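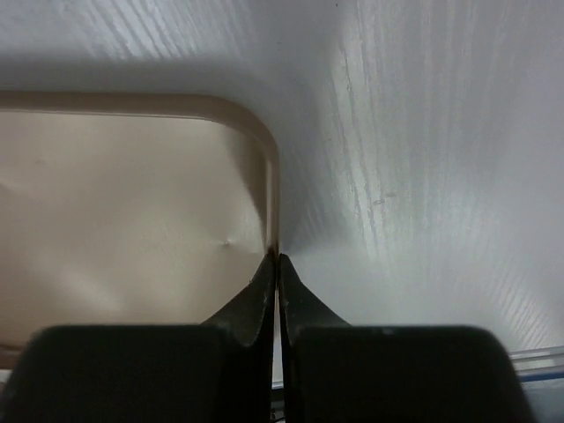 Fingertips at the wall of the beige tray, pastry boxing station.

Vimska good practice guide: progress report to the Lisby fund, for the stretch ending in October

Hello again! You asked for something shorter than last time, and I did try. The quick version is that the guide has gone from a pile of notes to a real draft with six chapters, four of which I'd be happy to show a stranger. The other two are cleaning and changeover, and I'll get to those.

As a reminder of what you're paying for: Vimska is a plain-language set of working rules for small food businesses that want a robot arm (or two) putting soft, delicate things into boxes. The big machine safety standards are out there and we aren't trying to replace them. What we kept hearing from small shops was that after reading them they still didn't know what to do at seven in the morning when a tray is in the wrong spot and someone wants to reach in and nudge it. So the guide is about the nudge.

What got done

The log is the part I'm proudest of. We agreed in the spring that every rule in the guide had to point back to something we had watched happen at the Vikero bench, and that meant writing down every single pick, boring ones included. We're at 1,236 logged picks now. Of those, 105 ended with somebody pressing stop, and when I went back through the notes, 70 of the stops came down to one cause: a tray or box wasn't where the arm had been told it would be. I had expected dropped pastries to be the big story. They're a chapter, sure, but tray position is two chapters now, and I moved them to the front.

The rules that came out of it are pretty simple. Mark the table for each tray. Check the marks at the start of each run and after anybody has touched the table. If a tray has moved, stop both arms before you put it back, even if only one of them is near it. That last one caused the most grumbling at the bench, me included, and it stays in.

Chapter three covers fingertips. We say to look at both tips at the start of the shift, look again after any bump, and swap them as a pair. We also ask people to write down which set is on the arm. We didn't do that ourselves for the first few weeks, and I now have a stretch of log that I can't use for this chapter at all. Lesson learned, and it's in the guide as a warning box.

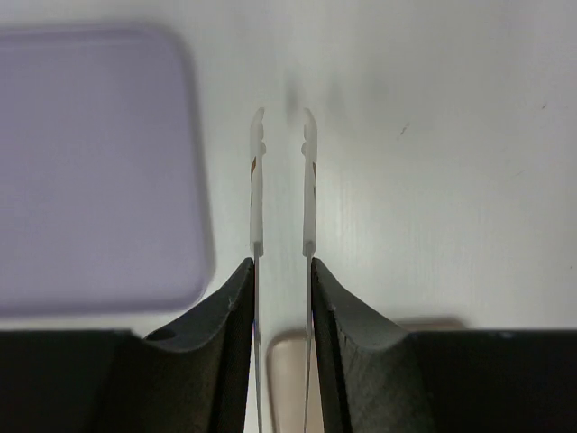
One of the readers of the draft told us that "look at both tips" is useless as an instruction unless we say what a bad tip looks like, and that a new hire will look, see two tips, and tick the box. Fair point! The same reader wanted a limit on how long a set can stay in service. I don't want to print a number of hours that we haven't tested, so for now the draft says that the site has to set its own limit and write it on the check sheet. The "what a bad tip looks like" page is half written. It will have cracks, looseness, anything stuck to the tip, and tips that no longer meet the way they did when they were fitted.

Fabbri's comments

You'll remember that Fabbri agreed to read the draft from the bakery side. They sent back eleven pages, which was a lot of reading, and I ended up changing more than I planned. Their main complaint was that I'd written the thing as though the robot were the only worker in the room. In a real shop there's someone filling trays, someone closing boxes, and someone walking through with a rack. So every procedure now starts with a line saying who is in charge of the table during that step. One person, and if they walk away they hand it over out loud. We've been doing it at Vikero since August and it feels silly for a couple of days and then it doesn't.

They also pushed back on the word "safe." I had it all over the place. A lot of those sentences now say exactly what is meant (arm stopped, power off, gripper open) and I think they're better for it.

Two arms, one table

This is chapter four, and it took the longest. Most of what I could find to read about sharing a table deals with a person and an arm. We wanted rules for two arms working near each other, plus the person who has to fix things between them. Where we've landed is that only one arm may be over any given tray at a time, and the arm that isn't working goes to an agreed waiting pose that's written down and posted at the bench.

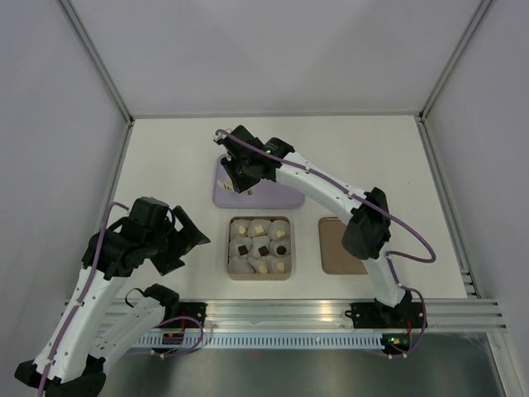

We also decided that cables belong in the daily check. Originally they were in the monthly one. An arm that has plenty of slack in one pose may have very little in another, so the check asks you to run each arm slowly through its full routine and watch the cable the whole way, with no food on the table. It adds a few minutes to the morning. I know that's a hard sell in a bakery and I've said so in the text.

Something I haven't solved is how to phrase the rule on product left on the table after a stop. Fabbri's rule is that anything in a gripper when the stop is pressed gets thrown out. Ours was softer. I'm leaning toward theirs, if only for being so easy to remember, but I'd like to talk it over with a food hygiene person first.

Tools held by the gripper

This one is new and wasn't in the proposal. Several shops asked whether an arm could use the same serving tools their staff use, so we added a short section. The rules so far: the tool gets its own line on the check sheet, it's washed on the same schedule as a hand-held one, and the first picks after fitting it are done at reduced speed with somebody at the stop button. I'd also like a rule about what happens when the tool slips in the grip without falling, and I don't have enough in the log yet to write it.

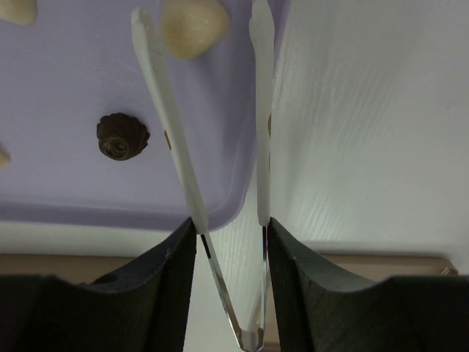
White tongs with a clear hinge, held between the gripper fingers next to the lavender tray.

Money and what's next

We're inside the budget. The one change I need you to okay is moving 800 dollars from travel to printing. Two of the site visits turned into phone calls, and every shop we've talked to wants the check sheets laminated and on the wall. Nobody asked for an app.

Before the next report I want to finish the cleaning chapter, get changeover into a state where Fabbri can attack it, and have the bad-tip page done. Changeover is the one I'm worried about. We've only been switching between two box layouts at Vikero, and a real shop might switch several times before lunch. If you know a bakery that would let me stand in a corner with a notebook for a morning, please send them my way.

The draft and the log come with this report. Chapters five and six are rough, so be kind, and please ignore the page numbers, they're all wrong.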